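Spent Monday night reading the closing report for the Jurnirari girls' schooling project, which we all helped pay for through the aid budget. Going to grumble about it for a few posts. Mute me if you need to.

The headline number is 2151 girls "reached". It's on the cover, it's in the foreword, it's in the press release. I went looking for what "reached" means and found it in a footnote near the back. It means a girl's name went on a sign-in sheet at least once.

Once! A girl who came for the opening day and the free exercise book is in there with a girl who finished three years. Same number, same weight.

To be fair, there is a second figure. 900 girls were enrolled at the end of year one. By the end of the last year it's 600. The report calls this "consolidation". I'd call it losing a third of your students and I'd want to know where they went.

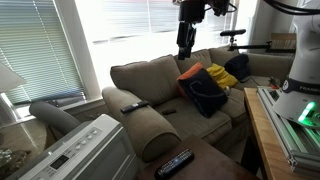 The reasons given for the drop are "seasonal factors" and "family priorities". Neither is explained. Did anyone ask the families? There's a survey in the annex but it only went to girls who were still attending. You can't learn why people left by talking to the ones who stayed.

Then there's the Donier method, which gets a whole chapter. As far as I can tell it's small groups, an older girl helping the younger ones, and a teacher who lives nearby. Sounds fine. Sounds like what village schools were doing long before a consultant gave it a name and a logo.

I've got nothing against the people running the classes. The bits written by the teachers are the best part of the report by a mile. One says the walk home is the problem, not the lessons, and that she's asked for a second minibus every year. There's no minibus in the budget tables. There is a line for "visibility".
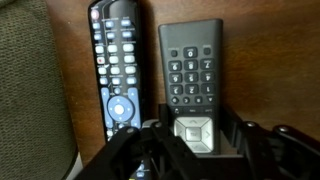

The budget tables are a slog, by the way. The Giannakopoulos review, which was supposed to be the independent check, spends 6 pages on money and most of that is charts with no labels on the axes. What labels there are in the annex are printed so small they might as well be the writing between the buttons on a black TV remote. I zoomed in until it was all grey fuzz and still couldn't tell you what the teachers were paid.

And how independent was it? The reviewers were picked by the project office, briefed by the project office and driven around by the project office. They visited two sites. Both were ones the office suggested.

Someone will reply that I want to cut aid. I don't. I'd happily see more of it go to girls' schools. I'd just like to know if a girl who signed up in August was still in class the next August, and whether she could read any better.

Now the same outfit is asking for a new round of funding for Hesevville, with the same plan and the same way of counting. The public comment page is open. I've sent mine in and asked for three things: yearly attendance by grade, a survey of the girls who left, and a transport line in the budget.

Will post the reply if I get one. Last time I wrote to them I got a brochure.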